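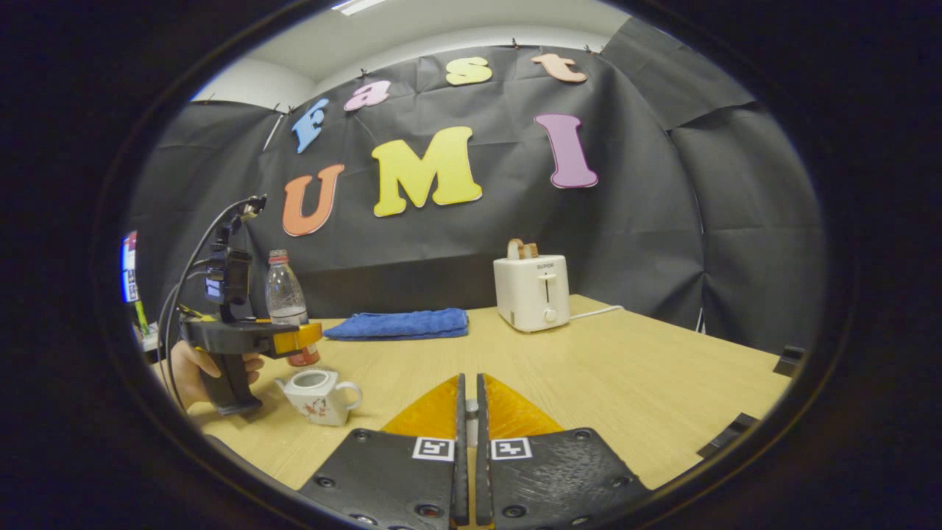
## Bread too tall for a two-slot toaster

**Forum:** Small Kitchens > Breakfast and counter space

---

**marrow_lane**

We changed bread in January and now the slices stick up out of the toaster. It's a white two-slot, SUPOR, lever and a round knob on the front. Regular sandwich bread was fine in it. The new bread is the tall white loaf from Kołodziej, and the top of each slice stays above the slot, so I get a pale strip along one side.

I've been turning the slice over and giving it a second short run. Then the middle gets done twice and the ends are still pale.

Other question, same table. Everything for breakfast lives on it: toaster, a small flowered teapot, a plastic bottle, and a blue terry towel folded up for drips and for the bottom of the pot. My sister-in-law says the towel should not be on the same table as a toaster. It isn't touching it. How far apart do you keep yours?

---

**Dunmore_K**

Cut the slice in half and stand the halves in sideways. One slice fills one slot, or close to it. You lose the nice whole piece but it browns evenly.

On the towel, I agree with your sister-in-law. Terry is fluffy and people toss it down without looking.

---

**pattyhull**

Lay the slice on its side before you cut anything. A lot of tall loaves are narrower than they are high, and the slot may be long enough. Measure the slot first. Mine took the slice sideways with a little room left at one end.

I don't agree about the towel. Folded flat and out of the way is fine. I've kept one on the counter for years. You need something to wipe up with where you pour.

---

**Dunmore_K**

"Out of the way" changes over a morning. Somebody wipes up, drops it back in a heap, and it's against the toaster. Hang it on a hook.

---

**pattyhull**

Then unplug the toaster when the toast is done. You should be doing that with or without a towel.

---

**marrow_lane**

Measured. The slot is long enough by a finger's width, so sideways works if I trim the heel end off. I'll try it tomorrow.

We do unplug it. The cord only just reaches the outlet as it is, so it's always in somebody's way otherwise.

---

**ShaziaTarar**

I worked the counter at a bakery for 3 years and we got this question all the time. Ask them to slice it for you and tell them it's for a toaster. If they slice by machine they can't change the height, but they can tell you which of their loaves are baked in the low pan. Most bakeries that sell a tall loaf have a lower one made from the same dough.

If you slice at home, go thinner. A thick tall slice is the worst case, because the bottom is browned well before the heat gets anywhere near the top.

For the pale strip, one turn is enough if you do it halfway through. Don't run a full cycle and then a second one. Set the knob to half of what you normally use, run it, turn the slice upside down, run it again at the same setting.

Shazia

---

**marrow_lane**

Thank you, that's what I was doing wrong. I was running it full and then adding more.

---

**tin_roof_ted**

Get a toaster oven. You've outgrown the two-slot.

---

**pattyhull**

She has one table and it already has a teapot, a bottle and a towel on it. Where is the toaster oven going?

---

**tin_roof_ted**

On the table, where the toaster was. Mine is a Kanholm and I use it for leftovers too. I haven't had a toaster in the house since I bought it.

---

**Dunmore_K**

Toaster ovens are slow for one slice, and they're deep. I had one on a table 60 cm deep and there was nowhere left to put a plate in front of it. Went back to a two-slot after one winter.

---

**tin_roof_ted**

Fair point on the depth. Mine is against a wall on a proper counter. I don't agree that it's slow.

---

**oleander9**

Can I ask about the teapot? I have a little white one with red and brown flowers, could be the same kind. How do you stop the handle side from getting knocked? Mine sits near the front edge and I've chipped one already.

---

**marrow_lane**

Mine is white with red and brown flowers too, yes. It ends up near the front because that's where I pour. I try to turn the handle in toward the middle of the table so a sleeve doesn't catch it. No chips so far, but it's small and doesn't weigh much. I'm sure I'll get it one day.

---

**oleander9**

Turning the handle in is a good idea. I always had it pointing out at me. I bought a tray from Sumside to stop it sliding and the tray takes up more room than the pot does.

---

**Dunmore_K**

Return the tray. Fold the towel once more and stand the pot on that. That also gets the towel away from the toaster, which was my point to begin with.

---

**oleander9**

A pot on a folded terry towel will tip. Not doing that with a full one.

---

**pattyhull**

It tips if the towel is folded thick. A flat dishcloth works. I'd leave the terry one for wiping.

---

**marrow_lane**

Update on the bread. Sideways with the heel trimmed came out even, both faces. The trouble is getting it out. With the slice lying down it hardly comes above the slot when the lever goes up, and I burned a finger on it. Turning it halfway, Shazia's method, is easier on the hands and the pale strip is nearly gone. I'm going with that on weekdays.

The towel has moved to the far end of the table, past the bottle. Sister-in-law has been told. She now wants it on a hook.

---

**ShaziaTarar**

For the sideways slice, push the lever up a bit past where it stops. On many toasters it lifts another half inch or so. If yours doesn't do that, wooden tongs. Unplug it before you put anything in the slot, even wood.

---

**marrow_lane**

It does lift a little. Enough to get hold of a corner. I'll get tongs anyway.

---

**tin_roof_ted**

I got my tongs at Skunarance, in the bin by the register. They have a notch that hooks on the edge of the toaster. The notch is useless but the tongs are good.

---

**oleander9**

Did you ask about the lower loaf?

---

**marrow_lane**

Asked this morning. They have one, but it's rye. My son won't eat rye, so we're staying with the tall one and I'm turning slices. I may get one rye a week for myself.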